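The Shrinking Treat

Supermarkets have always sold us a story along with the biscuits. Lately the story is getting longer and the biscuits are getting shorter.

I first took it personally in August, when I opened a packet of cream wafers I'd been buying since uni and found a plastic tray with more tray than wafer. The price hadn't moved. The front of the pack said "new look, same great taste", and I suppose the taste was the same. It just stopped sooner.

Companies would like us to call this "right-sizing". Waro, the snack maker behind those wafers, told me by email that its smaller packs "reflect how modern families like to enjoy a treat". I asked which families. I'm still waiting.

Nélida Cáceres ran a corner shop in Orkstead for 23 years and has little patience with any of it. "They bring me a new carton, I put it on the old shelf, and there's a gap," she says. "Then the rep comes round and tells me the gap is a display opportunity." She kept old packets in a drawer under the till so customers could compare. One brand of jubes had gone through four sizes, all with the same smiling bear.

The usual defence is cost. Sugar goes up, freight goes up, wages go up (that last one always gets a mention, though I've yet to meet the wages in question). Fair enough, some of it's true. But if costs are the problem, put the price up and let us decide. Shaving 10 grams off a bag and hoping we don't read the corner is a different sort of business. 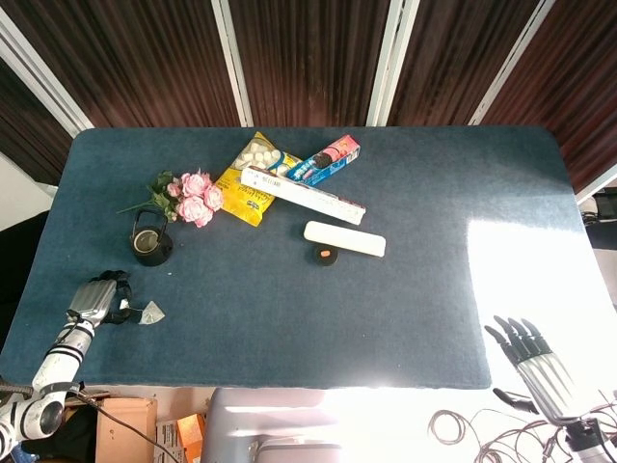 Marshmallows, printed boxes and pink artificial roses.

Vy Hoàng, who teaches a night course in household budgeting, reckons the sweets aisle gets away with it because we don't shop there with our heads. Her students can tell you the price of mince to the cent. Ask them what a bag of lollies weighs and they go quiet. "It's a colour to them," she says. "They buy the purple one."

She tells them to use the unit price, the tiny figure on the shelf label. Good advice, if you've got good eyes. At my local the labels sit at ankle height on the bottom shelf, and on specials they're often covered by the special.

Then there's the premium version. Dirnura's "Petite Indulgence" range has 9 chocolates in a box that could hold 16, each in its own little paper skirt. I bought one for this story and weighed the lot on my kitchen scale. The packaging won.

Phong Dương, a packaging designer who has since moved on to medical supplies, says the trick is old and fairly dull. You keep the face of the pack the same and take it out of the depth. "People see the front," he says. "So you leave the front alone." He didn't seem ashamed of it, or proud either.

There's talk of a rule forcing makers to flag a smaller size on the label for a few months. I'd welcome it, but I can already picture the sticker – something cheerful, in yellow, about portion control.

Nélida has sold the shop now. She kept the drawer.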